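Leave the Bench Half Empty
Mounir Belkadi
August 13, 2019

I have worked in teaching labs for 22 years, first as the person who washed up and later as the person who decides what goes on the benches. In that time I have sat through a lot of arguments about equipment. People argue about meters and software. They almost never argue about how much stuff should be out on the table, and I think that question matters more than most of the others.

My view is that we put out too much. A student walking into an introductory chemistry session should find a rack, one or two vessels, and a lot of bare tabletop. Everything else should be in a drawer or a cupboard until it is wanted.

At Padine, where I started, the rule went the other way. Each bench was laid out like a banquet. There were full racks, three sizes of beaker, a bottle brush, a wash bottle, clamps for an experiment two weeks off. The thinking was that students would waste less time walking back and forth. What they did was work in a space the size of a dinner plate, with their notebooks balanced on the edge of the sink. Glass got knocked over by elbows.

The racks were the worst of it. A test tube rack with a dozen holes seems to ask for a dozen tubes, and people fill it. Then the labels start to matter, and the labels come off. I have watched a pair of students spend 13 minutes working out which of their tubes was the blank. They had made far more tubes than the worksheet called for, and the only reason they could give me was that the rack had room.

I would like to teach people to leave holes empty. If you have one tube, put one tube in the rack and stop. It can be in the second hole or the last one, I don't care which, as long as you write down where it is. An empty hole is useful. It tells the person across the bench that there is nothing else to keep track of.

The same goes for liquids. A small amount at the bottom of a tube is enough to see a color by, and most first-year work is about seeing a color. Students tend to think a fuller tube is a better result. It is harder to mix, easier to spill, and there is more of it to get rid of at the end of the day. When we moved to the Berrada worksheets I crossed out the volumes and wrote in smaller ones, and the sessions went on just as they had before.

I also have an opinion about table color, and it is that teaching benches should be white. The old dark tops hide stains, and people like them for that. I think hiding stains is a bad thing for a bench to do. On a white top a drop of anything colored shows up right away and somebody wipes it. A pale liquid is easier to judge too. You can tell yellow from yellow-green without holding the beaker up to the window.

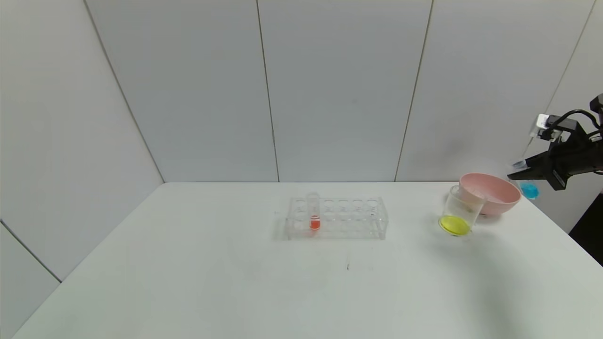
A white top, one tube in the rack, and most of the table left clear.

There is a fair case against all this. White tops look shabby after a few years, and the purchasing people at Skellitz told me so when I asked for them. A bare bench means more trips to the cupboard - and in a room with 100 students a day going through it, those trips add up. Sivari, the other building on our site, tried my layout for a term and went back to putting everything out. Their head technician said her students stood in line for beakers. I believe her. Her cupboards are all at one end of the room, and ours are under the benches.

So the layout depends on storage, and anybody who wants clear tables has to sort out the cupboards first. I should have said that to Sivari before they started and I didn't.

I also hear that real labs are crowded and students may as well get used to it. Some are. I have worked in crowded ones and managed fine, but I already knew what I was doing. A beginner is learning to pour, to read a level, and to set a thing down without looking at it. That takes elbow room. The crowding can wait until second year.

My own rule for the fall is simple enough to fit on a card. Set out what the first 2 steps need. Keep colored liquids toward the back. Leave the front of the table for the notebook and the hands. I have asked for the cards to be printed before the end of August, and for the spare racks to go back on the bottom shelf.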